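Bench notebook, refurb side, March 2022
Written up by Lorna Hepburn, mostly for me, but Kenneth and Precious read these so hello both

Where we've got to

Ok, second entry in this book and I've already spilt tea on the first one. The arm has been on bench 9 long enough now that people have stopped coming over to look at it on their break, so I suppose that means it's settled in! We're still only giving it the desktop boards from the Sison returns. The laptops stay with Ramil and his tweezers for the time being, and he'd like that written down somewhere, so there you go Ramil.

For anyone at Dirketti reading this who wasn't at the Atamley meeting: the plan is that the arm does the memory, we do everything else. Strip, clean, test, grade, all still ours. There are 2,000 desktops in this contract and pulling and reseating memory is the job that wrecks your thumbs (ask Precious, she had hers strapped up for most of last June). So I was for it from the start. Lorna D wasn't, and she had decent reasons, which I'll get to.

What I've been working on is the approach to the slots. The boards in this lot have four of them side by side with a latch at both ends, and the end with the little white connector next to it is the one I fuss over. If you come in too flat you're heading for the connector. Too steep and you lose sight of the latch behind the finger. I've been nudging the angle a bit at a time and writing each one on the whiteboard (please stop wiping the whiteboard).

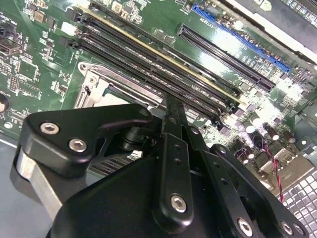
Things to sort on the bench

1. Glare. It washes out a patch of the board between the blue slot and the long black one. I can read past it by eye but I don't trust the software to. Kenneth thinks we should turn the overhead lamp and leave the software alone. I'd rather try the lamp first as well, it's free.

2. Loose wires. There's a twisted red and black pair running down by the capacitors on this type. Tuck it or tape it before you press start, every time, even if it looks fine. I'm adding it to the card.

3. The socket bracket. Keep the left side of the gripper high over it. Bedik's manual gives a clearance but it's for their own demo board, so we'll need our own number.

4. Speed. It's slower than Precious. It's slower than me, come to that. We're running it at 16 per cent until I'm happy and I don't want anyone creeping it up while I'm at lunch.

The people bit

Lorna D's worry was that we'd all turn into machine minders, and I do see it. The first few days I mostly stood there with my hand near the stop button feeling like a spare part. It's a different kind of tired, too. My hands are fine at the end of a shift but my eyes are shot, and you can't really chat while you're watching it, which I hadn't thought about at all. The bench was always where the talking got done.

So we've agreed to swap over halfway through each shift. One person watches, the other goes on testing and grading, then change. Ramil has asked to learn the teaching side properly, and I'm going to sit with him on the next tray. Lorna D wants the trial boards, all 300, kept out of our usual daily targets and I've said yes to that. I've emailed upstairs and am waiting for it in writing.

Still to do: lamp, new card for the wires, clearance over the bracket, and a second stool for bench 9 because the one we've got is horrible.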